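Home | About | Open Days | Work With Us | Contact

Wanted: members of the public willing to watch a robot deal with a pillow

Posted 10/24/18
3 comments | 70 shares

Gotomgate is looking for people to sit in on our next open day in February, at the Carnegie building in Bolham. You will watch a two-armed robot do light tidying in a living room, you will be asked what you thought of it, and you will get lunch. We have had worse jobs ourselves.

The robot is called Hisel. It works on the sort of chore most households settle by argument: things on the floor that belong on the sofa, things on the sofa that belong somewhere else. It does not hurry. If you have ever waited for a teenager to pick up a towel, you already have the right training.

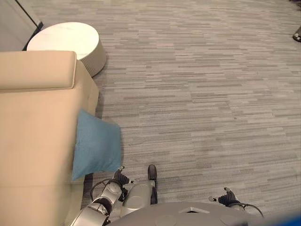
Hisel, both grippers and one teal pillow, in the Carnegie living room.

What we need from you

Each session has room for 4 visitors and lasts around 70 minutes. You sit behind the tape, you watch, and you fill in a form. The form asks things like "Would you want this in your home?" and "At what point did you want to get up and do it yourself?" Please answer the second one truthfully. Our engineers can take it, and the ones who can't have been given the morning off.

You should be 18 or over and able to sit through long pauses without clapping to fill them. No technical background is needed. If you do have one, you are welcome too, but questions about joint torque will be held until lunch - and the sandwiches are better than the answers.

We are especially keen to hear from people who have strong views about soft furnishings. Fabric is harder for a machine than it looks. It bends, it bunches up, and it gets in the way of whatever is trying to hold it. One screen at the open day carries the close-up view from the gripper, so you can see what we are up against.
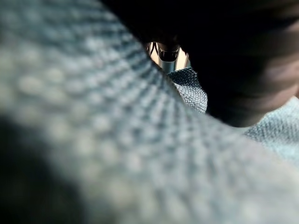

Photo: Gotomgate / Hisel gripper view

What you get

Lunch, coffee, a parking space behind the building, and a tote bag we ordered too many of. Travel within Bolham is refunded if you keep the ticket. There is no fee for taking part and no sales pitch at the end, mostly because Hisel is not for sale.

How to apply

Leave your name and a daytime number on the office line, extension 2084, or use the form under Work With Us. Tell us which you would prefer, morning or afternoon, and anything you can't eat. Places go in the order people apply.

Share this post | 3 comments
Older posts | Newer posts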